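Real Estate Finance, wk 6: stakes, shareholder loans, who gets paid first
Instructor: Danica Kopecký

Reading: Jesarlow case, pp. 10 to 79. Bring a calculator.

1. Selling down a stake

Owner sells most of a building to an insurer, keeps a minority piece, stays on as manager. Gets cash now plus fees later. Balance sheet shrinks. Fee income doesnt depend on the stake, look at the managment contract separately. 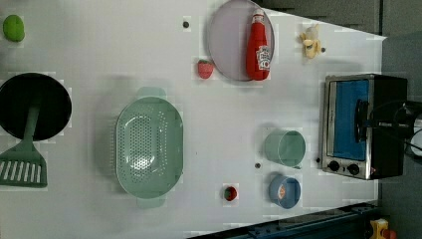

Shareholder loans rank behind the bank and ahead of equity. Interest goes out before any dividend. Think of rent going through a colander like the mint-green one, lots of small holes: operating costs, bank interest, loan interest, fees. Equity gets whatever is left. Draw this order for Etholm before class, we will use it.

Worked case: Magbanua Tower, value 141 million. Bank loan 79, shareholder loan 10. Equity = 141 - 79 - 10 = 52. Value falls by 10, equity is 42. Bank loan still 79. Who took the loss? 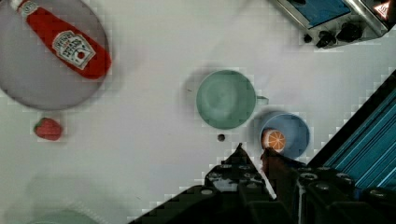
2. Minority protections

Veto on sale, veto on new debt, right to see accounts. Tag-along: if the big holder sells, you can sell on the same terms. Drag-along is the reverse, you can be made to sell. Check both in the Mement agreement, clauses are short.

Problem set due Mar 26, 2019, to Rogelio Samonte. Show working.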